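Supply notes for landscape and civil customers

Changes to screened soil and compost grades at the Pilberg yard

Customers ordering blended soils from Postell will notice several changes to the product list from August. The revised grades apply to all material loaded at Pilberg, including orders placed earlier and collected after the change. Material already delivered to site is not affected, and existing test certificates remain valid for that material.

The principal change concerns our garden bed blend. The coarse fraction has been reduced, and the blend is now passed through a 9 mm screen before it is stockpiled. Customers who use the blend for turf underlay have asked for a finer finish for several seasons, and the new grade should need less raking before rolling out. Those who prefer the older, more open texture for shrub beds may order the Seixas blend, which keeps its present screen size and price.

The composted bark fines formerly sold under two separate codes have been combined under product code 743. The two materials came from the same windrows and differed only in how long they were left to mature. All loads under the new code will be held for the longer period. Please update any standing orders, as the former codes will no longer be accepted at the weighbridge.
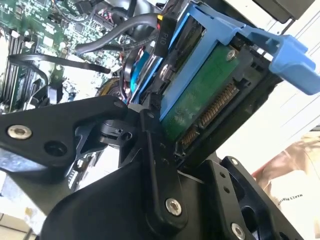 Drive carrier inside an open desktop computer.

Deron mulch continues to be supplied in its present form. It is intended for surface use only and should not be dug into beds, where it will draw nitrogen from the soil as it breaks down. On new plantings we recommend keeping it clear of stems and trunks, and topping it up in spring once the soil has warmed. Customers laying mulch on sloping ground should speak with the yard before ordering, as the chipped grade holds better than the shredded one in heavy rain.

Moisture at loading

Soils are sold by volume, but haulage limits are set by weight. After wet weather a full load of the garden bed blend may exceed the permitted weight for smaller tipping trucks. Drivers will be asked to weigh before leaving the yard, and any excess will be returned to the stockpile and credited. We ask that contractors allow for this when calculating quantities for a single delivery, particularly where access to the site will be closed afterwards. 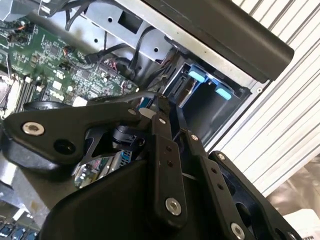 Screening itself will stop whenever the feedstock is too wet to pass cleanly. Clay loam in particular tends to ball on the mesh, and the resulting product is uneven in both texture and organic content. When screening is suspended, orders will be filled from covered stock in the sequence in which they were received. Customers with fixed planting dates are encouraged to reserve material in advance.

Sampling and certificates

Orders above 100 cubic metres will be sampled at the yard before dispatch, with results for pH, salinity and organic matter supplied to the purchaser. Smaller orders may be sampled on request and at the customer's cost. Samples are kept for 3 months after delivery. Any query about a result should be lodged within that period, with the docket number and the location on site where the material was placed.

Specification enquiries should be directed to Silvana Honorato, Technical Services. Bookings, credits and changes to standing orders are handled by Benedito Fontes at the Pilberg office. Revised product sheets may be collected from the weighbridge.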